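3.2. Composición del corpus y criterios de catalogación

El corpus procede de la colección Skendcombe y comprende 1,688 sobres circulados con sello fiscal-postal, de los cuales 300 conservan íntegra la marca de llegada. Cada pieza se describió según la clave de Womilero, que distingue la tarifa básica, el recargo por certificación y el derecho de entrega a domicilio. Las piezas con franqueo mixto se asignaron a la categoría correspondiente al sello de mayor valor facial.

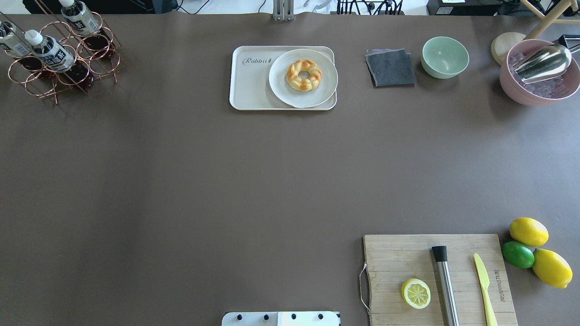
La lectura de los matasellos se realizó de forma independiente por dos catalogadores. En caso de discrepancia prevaleció la fecha consignada en los libros de salida de la oficina de Nirkbridge, cuya serie presenta una laguna de 64 folios correspondiente al mes de marzo. Los sobres afectados por dicha laguna se mantuvieron en el inventario, pero quedaron excluidos del cálculo de los intervalos de tránsito.

Figura 2. Vista parcial de un brazo robótico sobre una mesa de color oscuro.

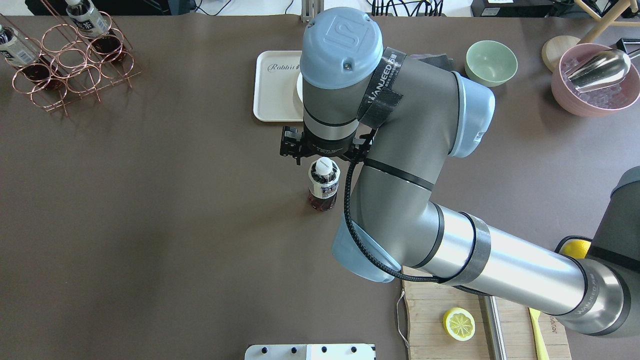 Respecto a las variedades de dentado, se adoptó la nomenclatura de Vashisht, con una modificación: los ejemplares cuyo margen inferior fue recortado antes del matasellado se registran como subtipo propio. La tirada inicial, fijada en 1,000 pliegos, se puso a la venta el 10 de septiembre, según la circular conservada en el mismo fondo. No se ha localizado documentación sobre la destrucción de los remanentes, por lo que las estimaciones de supervivencia de la sección 4 deben entenderse como valores mínimos. Las reimpresiones sin goma se tratan en el apéndice B.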